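Shared laundry room, Clitcombe building: walk-through checklist
Date of visit: 2022-03-16

Marks: OK, NO, or ? where I was told something and could not check it. Last year's sheet was all OK, in the same pen, including a smoke alarm that had no battery in it. Read that sheet with care.

1. Lint screens, all dryers
OK. Clean on the day. The inspection was announced a week ahead, so I would like to see them on a Sunday night.

2. Dryer duct to outside wall
NO. Foil duct behind the end machine is crushed flat against the wall. The log says "duct cleaned July." Cleaned by whom, and with what, it does not say. Replace with rigid duct and pull the machine forward.

3. Exterior vent flap
?. Painted shut on one side, moves on the other. I was told it "opens fine under pressure." Show me.

4. Washer hoses
NO on two. Bulging near the tap. The rest are braided and look sound. The Ventura leaflet taped to the wall promises these hoses never need replacing. I would not rely on a leaflet.

5. Floor drain
OK. Took 6 buckets with no backing up.

6. Outlets within reach of the sinks
NO. Test button on the left one does nothing. Tape it off today.

7. Shelving (Kallholm, three bays)
? Label says 70 pounds per shelf. Nothing on the label about wall anchors, and I found none. Detergent is stored on the top shelf, where it will do the most harm coming down. Move it to the bottom.

8. Clear path to the door
NO. Folding table sticks out past the door frame. Same remark as last year.

9. Fire extinguisher
OK. Gauge in the green, tag current, hung where you can reach it.

10. Abandoned clothing
NO. Two bags on top of a dryer. The notice says items are removed after a week. The dust says otherwise.

11. Cost of repairs
The Praso quote for items 2 and 4 is $1,141. Parts should come to nearly $800 of that by their own list, and I have asked what the remainder covers. No reply yet.

Result: not passed. Reinspect when 2, 4, 6 and 8 are done. A signature saying they are done will not be enough.

Comments

3rd floor rear: Thank you for writing down the folding table. I have a bruise from it.

dryer_no_4: So do we stop using the end machine or not? The sheet doesn't say.

Reply from inspector: Stop using it. I should have put that in.

Corner unit: Those hoses looked OK to me last month, but I suppose that's what the last guy said too.

Contact the building office | Copyright 2022 | Back to top
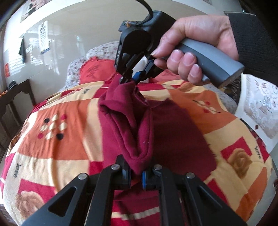

Maroon garment, held at the upper corner.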